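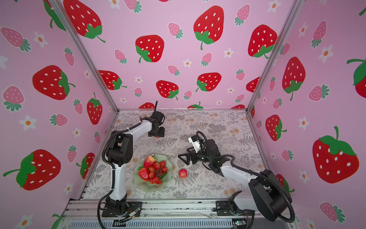

집 안에서 쓰는 벽지와 식탁보에는 왜 과일과 풀 무늬가 이렇게 오래 남아 있는가?

무늬의 이음매를 감추기 쉽고, 색을 몇 가지만 써도 무엇을 그렸는지 알아볼 수 있으며, 유행이 지나도 낡았다는 느낌이 비교적 늦게 온다. 본 절에서 다루는 자료는 대체로 이 세 가지로 설명된다. 설명 안 되는 것도 있음. 뒤에 적는다.

홈 | 연구노트 | 논문 | 자료실 | 문의

2025-11-16 | Meesuk 생활무늬연구실
공유 5 댓글 0

3. 과일·잎 무늬의 반복과 식별: 결과와 논의

3.1 자료의 범위

분석에 쓴 견본은 400점이다. 벽지와 식탁보를 주로 모았고, 선반지와 앞치마 천이 조금 섞였다. 출처는 두 군데. Junholm의 옛 벽지 가게에서 나온 견본책이 큰 몫을 차지하고, 나머지는 Curkville 장터에서 오래 열린 천 가게가 넘겨준 자투리다. 두 출처의 성격이 꽤 다르다. 견본책은 팔리기 전의 물건이고 자투리는 팔리고 남은 물건이라서, 같은 무늬라도 의미가 같지 않다. 이 점을 앞 절에서 충분히 적지 못했으므로 다시 적어 둔다.

견본은 주된 모티프에 따라 다섯 갈래로 나누었다. 열매, 꽃, 잎과 줄기, 열매와 꽃의 혼합, 그리고 기하 무늬에 식물이 곁들여진 것. 혼합 갈래가 제일 골치였다. 딸기처럼 열매와 꽃이 한 포기에 같이 그려지는 식물은 거의 다 혼합으로 들어가 버려서, 열매 갈래가 실제보다 얇아 보인다. 분류를 다시 할까 했으나 시간이 없었고, 다시 한다고 해서 경계가 깨끗해질 것 같지도 않다.

고사리는 잎과 줄기 갈래로 넣었다. 고사리와 장미가 같이 나오는 천은 장미가 작으면 잎, 장미가 크면 꽃. 판정자 두 사람이 따로 보고 갈린 것은 다시 같이 봤다. 갈린 견본은 대부분 회색 계열 잎에 연한 색 꽃이 드문드문 놓인 것들이었다.

3.2 반복 단위의 크기

반복 단위란 무늬가 위아래, 옆으로 되풀이될 때 가장 작은 한 벌을 말한다. 벽지는 롤 폭에 묶이고 식탁보는 상의 크기에 묶인다. 당연한 얘기 같지만 결과에 영향이 크다. 벽지 견본에서는 큰 열매와 작은 열매를 한 단위 안에 섞는 방식이 흔했고, 식탁보에서는 같은 크기의 가지를 방향만 바꿔 흩어 놓는 방식이 흔했다.

벽지 쪽을 먼저 보면, 큰 열매는 멀리서 읽히는 점 노릇을 한다. 작은 열매와 꽃은 그 사이를 메운다. 큰 것만 있으면 줄이 보인다. 가로줄이든 사선이든 눈이 따라가게 되고, 한번 보이면 계속 보인다. 작은 것을 섞으면 줄이 흐려진다. 견본책의 여백에 연필로 남은 메모 가운데 "줄 뜸"이라는 말이 여러 번 나오는데, 아마 이 현상을 가리킨 듯하다. 당시 가게에서 쓰던 말인지 한 사람의 버릇이었는지는 확인하지 못했다.

식탁보는 사정이 다르다. 벽지는 서서 보고 식탁보는 앉아서 본다. 게다가 그 위에 접시가 놓인다. 무늬의 상당 부분이 늘 가려진 상태로 쓰이는 물건인 셈이다. 그래서 한가운데에 큰 그림을 두는 식탁보는 보기에는 좋아도 실제 쓰임에서는 그림이 반쯤만 보인다. 자투리 쪽에 큰 중앙 무늬가 많이 남은 이유를 여기서 찾을 수도 있겠다. 다만 자투리는 재단하고 남은 조각이기도 해서, 안 팔려서 남았다고 단정할 수는 없음.

흩어 놓은 가지 무늬는 어디를 가려도 나머지가 비슷해 보인다. 이 성질을 본 연구에서는 '가림 견딤'이라고 불렀다. 좋은 이름은 아니다. 더 나은 말이 있으면 바꿀 생각.

3.3 색의 수와 바탕

Jondus 인쇄소의 주문장부를 참고하면 색 수는 값과 바로 이어진다. 판이 하나 늘 때마다 품이 늘고, 맞춤이 어긋날 위험도 는다. 장부에 적힌 주문 단위는 1,000마가 기본이었고, 색을 더 쓰는 무늬는 이 단위 아래로는 받지 않은 것으로 보인다. 작은 가게가 색 많은 무늬를 들여놓기 어려웠을 것이다. Curkville 자투리에 색이 적은 천이 많은 것과 맞아떨어진다. 물론 우연일 수 있음.

바탕색은 분홍, 크림, 흰색이 많다. 분홍 바탕에 빨간 열매를 얹으면 대비가 약해질 것 같은데 실제로는 그렇지 않은 경우가 많았다. 열매 사이에 흰 꽃이 들어가기 때문이다. 흰 꽃잎이 밝은 쪽 끝을 잡아 주고, 빨간 열매가 어두운 쪽 끝을 잡는다. 분홍은 그 가운데. 꽃 한가운데의 주황이나 노랑은 면적이 아주 작은데도 빼면 꽃이 꽃처럼 안 보인다는 응답이 나왔다(3.5 참조).

크림 바탕에 회색 잎은 정반대의 전략이다. 대비를 낮추고, 무늬가 있다는 것만 느끼게 한다. 가까이 가야 고사리인지 알 수 있다. 이런 천은 옆에 다른 무늬가 와도 잘 싸우지 않는다. 한 방 안에 벽은 딸기, 바닥이나 상은 고사리인 조합이 자연스럽게 보이는 까닭도 아마 여기에 있다. 한쪽이 크게 말하고 한쪽이 낮게 말하는 것. 둘 다 진한 빨강이면 어지럽다.

바랜 견본은 따로 표시했다. 회색 잎은 원래 녹색이었을 가능성이 있어서 골치가 아팠는데, 접힌 안쪽과 바깥쪽을 비교해서 차이가 없는 것만 회색으로 적었다. 접힌 데가 없는 작은 조각은 판단 보류. 표에서는 뺐으나 본문 계산에는 들어가 있다. 일관되지 못한 처리라는 것을 안다. 개정 때 고칠것.

3.4 그릇과 상차림

무늬를 천만 떼어 놓고 보면 놓치는 것이 있다. 식탁보는 그릇과 함께 보인다. 그릇의 테두리 모양, 색, 위에 담긴 것까지 모두 천의 무늬와 겹친다. 그림 1에서처럼 물결진 테두리의 연녹색 접시를 회색 고사리와 연한 주황 장미가 찍힌 흰 식탁보 위에 두면, 접시 가장자리의 굴곡이 잎의 윤곽과 비슷한 결로 읽힌다. 접시에 담긴 것은 과일이고 작은 딸기도 섞여 있다. 색은 담긴 것이 내고, 천은 물러난다.

그림 1. 식물 무늬 식탁보 위의 연녹색 접시와 과일.
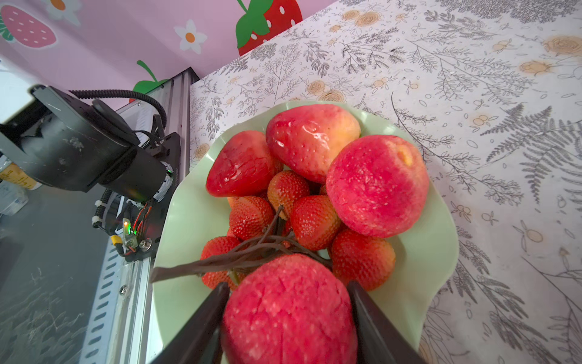 이처럼 천의 대비가 낮을수록 그릇의 색을 고를 때 제약이 줄어든다. 반대로 진한 열매 무늬 식탁보에서는 흰 그릇이 압도적으로 선호되었다. 응답자들은 이유를 잘 말하지 못했다. "그냥 깨끗해 보여서"가 가장 흔한 대답. 무늬 있는 그릇을 무늬 있는 천에 올리는 것을 꺼리는 경향도 있었는데, 나이에 따라 차이가 컸고 표본이 작아 나이별 결과는 싣지 않는다.

테두리 모양은 생각보다 중요했다. 둥글고 매끈한 테두리는 천의 무늬를 칼로 자르듯 끊는다. 굴곡이 있는 테두리는 경계가 한 줄로 안 읽혀서 무늬가 그릇 밑으로 이어지는 것처럼 느껴진다는 의견이 있었다. 느낌의 문제라 재기가 어렵다. 시선 기록 같은 방법을 쓰면 좋겠지만 예산 밖이었다.

담긴 음식의 영향은 본 연구의 설계에 처음부터 들어 있던 것은 아니다. 예비 조사를 하다가 빈 그릇으로 물었을 때와 과일을 담고 물었을 때 답이 달라져서 뒤늦게 넣었다. 과일을 담으면 천의 무늬를 기억하는 사람이 줄어든다. 과일이 시선을 가져가니까. 그런데 과일 무늬 천 위에 과일을 담았을 때는 오히려 무늬를 더 잘 기억했다. 실물과 그림이 서로를 불러낸 것인지, 응답자가 질문의 의도를 눈치챈 것인지. 둘을 가를 방법이 현재 자료에는 없다.

3.5 식별 조사

응답자는 100명이었다. 10월에 Curkville 장터에서 지나가는 사람에게 부탁해 모았으므로 무작위 표본은 아니다. 각자에게 견본을 잠깐 보이고 덮은 뒤 무엇이 그려져 있었는지 물었다. 색을 묻지는 않았는데 많은 사람이 색부터 말했다.

딸기는 거의 모두가 맞혔다. 씨가 점으로 찍혀 있으면 모양이 상당히 뭉개져도 딸기로 읽힌다. 점을 지운 견본에서는 하트, 고추, 심지어 튤립이라는 답까지 나왔다. 결국 윤곽보다 점이 큰일을 하는 셈인데, 점만 있고 윤곽이 원이면 또 딸기라고 하지 않는다. 무당벌레라고 한다.

고사리는 잘 못 맞혔다. 나뭇잎, 깃털, 풀. 틀린 답이라고 할 수 있는지도 애매하다. 이름을 몰라도 식물인 것은 알았고, 집에서 쓰는 천으로는 그걸로 충분하다는 것이 본 연구의 입장이다. 식별률이 낮다고 무늬로서 실패한 것은 아님. 낮은 대비의 무늬는 애초에 알아보라고 그린 것이 아닐 수 있다.

장미는 크기에 따라 갈렸다. 큰 장미는 장미, 작은 장미는 그냥 꽃. 꽃잎이 다섯 장인 단순한 흰 꽃은 딸기 옆에 있을 때만 딸기꽃으로 불렸고, 떼어 놓으면 벚꽃이나 들꽃이 되었다. 옆에 무엇이 있느냐가 이름을 정한다. 이 결과는 예상했던 것이지만 차이가 이만큼 클 줄은 몰랐다.

꽃 가운데의 점을 지운 견본도 보였다. 꽃이라고 답한 사람이 눈에 띄게 줄었고, 별이나 눈송이라는 답이 늘었다. 인쇄하는 쪽에서 보면 아까운 색이다. 면적은 작은데 판은 하나를 더 써야 하니까. Jondus 장부에는 이 점을 열매 씨와 같은 판으로 찍어 색을 아낀 흔적이 있다. 씨도 노랗고 꽃술도 노란 무늬가 많은 것은 식물학보다 판 수의 문제였을 수 있다는 애기다.

3.6 남는 문제

첫째, 오래 남는 무늬와 오래 팔린 무늬를 구별하지 못했다. 견본책에 남은 것은 가게가 들여놓은 것이지 손님이 고른 것이 아니다. 손님 쪽 기록은 아직 못 찾았다. Junholm에 벽지 시공을 하던 집의 일지가 있다고 들었으나 열람 허락을 기다리는 중.

둘째, 방 하나에 여러 무늬가 같이 있을 때의 효과. 본 절은 대부분 견본 한 점씩을 다뤘고 조합은 3.3과 3.4에서 잠깐 언급한 정도다. 실제 생활에서는 한 점만 보는 일이 드물다. 벽, 바닥, 상, 그릇이 한꺼번에 보인다. 조합 수가 금방 불어나서 조사표를 어떻게 짤지가 문제다.

셋째, 계절. 장터 조사를 가을에 한 번만 했다. 딸기 철에 물었으면 답이 달랐을지 모른다. 봄에 같은 자리에서 같은 질문지로 다시 해 볼 계획이고, 그때는 견본의 순서를 섞어야 한다. 이번에는 순서를 고정했기 때문에 앞에 나온 딸기가 뒤의 꽃 답에 영향을 주었을 가능성을 배제할 수 없다.

견본 목록과 분류표는 부록에 싣는다. 판정이 갈린 견본은 목록에 별표로 표시했다.

이전 절 | 목차 | 다음 절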